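¡Ya van más de 80 demostraciones en Userholm!

El banco virtual de Zuswood no para: el equipo se turna a los mandos y guía el brazo a distancia, gesto a gesto, para enseñarle a manejar válvulas. Cada sesión dura 16 minutos y engancha muchísimo (avisados quedáis). 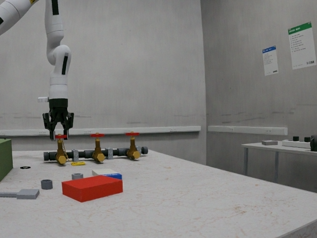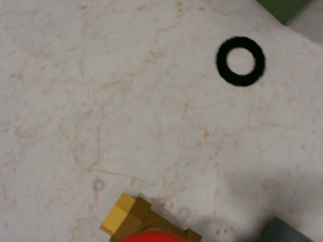

El banco simulado de Userholm, en dos vistas.

En Flivach aprenderá el modelo de todo lo que grabemos, y la meta para October es llegar a 1000 intentos. Lo más difícil para quien pilota es bajar recto: los dos dedos tienen que quedar a ambos lados del volante rojo antes de cerrar, y ahí el pulso cuenta. ¡Pero qué gusto cuando sale! Quedan 2 turnos libres en Ramalho para quien quiera probar los mandos.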